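Knitwear table: what we can take and how to prepare it

The winter clothing drive at Uncombe Hall opens again in January, and the knitwear table will be in its usual spot beside the kitchen door.

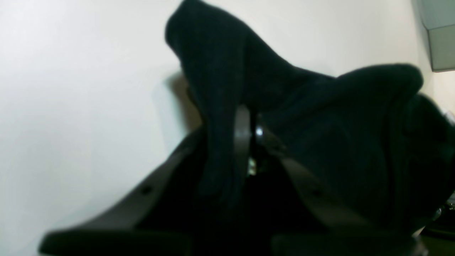

Last year we passed on 500 pieces, and most of the sorting time went into dark knits. Black is the hardest colour to check under the hall lights. A hole at the elbow or a pulled thread can sit in a fold and not show until the piece is flat on the table, so please look yours over by a window before you bring it in.

Malsha Nanayakkara is running the table this season and has asked for the following.

Wash everything first, on cool, and dry it flat. Wool that has been hung wet grows at the shoulders and we can't do much with it afterwards. Empty the pockets. Fold pieces loosely and put them in a paper bag or a box. Plastic bags trap damp, and we had to throw out two full bags last year for that reason.

Small holes are fine. Cyril Kershaw will be at the mending bench most mornings and has plenty of black and navy yarn, though he is short of grey and would be glad of any odd balls. Pin a scrap of light-coloured wool beside the hole so he can find it. Felted or badly worn pieces can come too -- mark the bag "offcuts" and they will go to Elango Pisharody's quilting group for stuffing.

Pilling isn't a reason to hold something back. There are two fabric combs on the table and it takes a few minutes to tidy up a sleeve.

We can't accept single gloves, socks that have been darned more than once, or anything with a strong smell of mothballs. Moths themselves are a bigger worry. If you have had them at home, seal the knits in a bag and leave them in the freezer for a week, then let them come back to room temperature before you open the bag.

Drop-off is from 10 a.m. until 2 p.m. Large loads can be left at the Listberg Street entrance if you ring Afroza Munasinghe at the office beforehand.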